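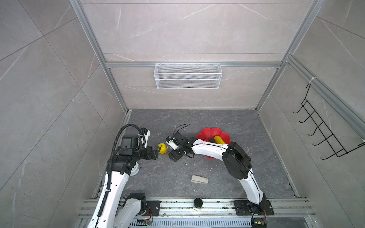 Wire basket on the back rail, wire rack on the right wall.

4. Hanging the basket and rack

Felteneo baskets hook over the Pinau rail. Fit the rail first (Section 2) and let the wall adhesive set for 8 hours.

1. Hold the basket level and lower both hooks onto the rail.
2. Slide it to the center and press down until the hooks seat.
3. Load it lightly at first — 400 grams is plenty for the first day.

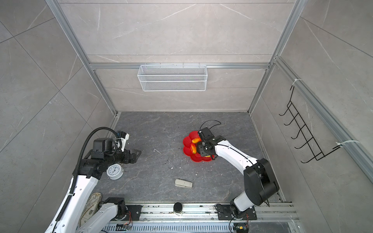 5. Cleaning and care

Wipe wall panels with a soft cloth and warm water, no hotter than 40 °C. Do not use vinegar or scouring powder on marble-pattern surfaces.

CAUTION: Keep bleach off the aluminum rails. It leaves marks that will not polish out.

Dry the floor after washing, 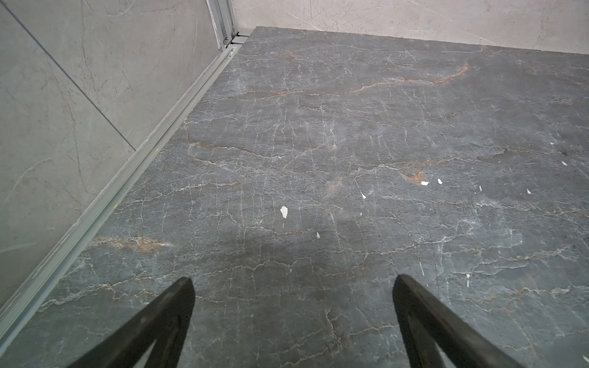
working from the back wall forward, and leave the corners uncovered for 2 hours. Check the rail screws every May.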